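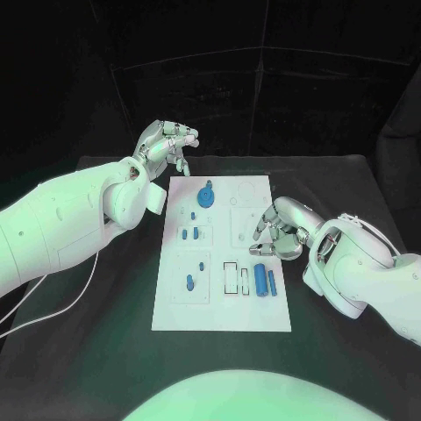

Let the slow kids have the pegboard

I help out with a sixth-form robotics club, and every June we have the same row about the final project. Half the room wants something that races or fights. I want them to put pegs in holes, and I'm going to stick up for that here (they've heard it all in person, poor things).

A peg task looks dull from the doorway, I know! But last year one pair spent 15 sessions on a single blue peg, and they came out knowing more about friction, patience and bad measurements than the team with the flashy racer, who'd bought most of theirs in a box. Bielecka, the college we share a league with, gives marks for speed. I think that's daft. We had almost 400 failed tries written up in one notebook, with sketches, and I'd have given that notebook the cup.

What I'd like the league to try instead:

1. Mark the notebook before anyone sees the machine run. Let them explain why they picked two hands over one, or which part they went for first and what they'd do differently.

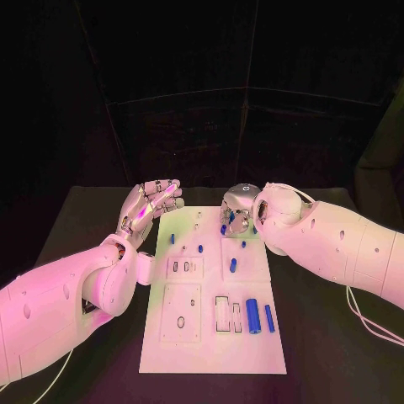
2. Drop the 11 minute limit. It only teaches them to panic, and they get plenty of practice at that in exam season.

3. Let a team swap to an easier part halfway through and keep its points. I'd do the same at work, and so would you.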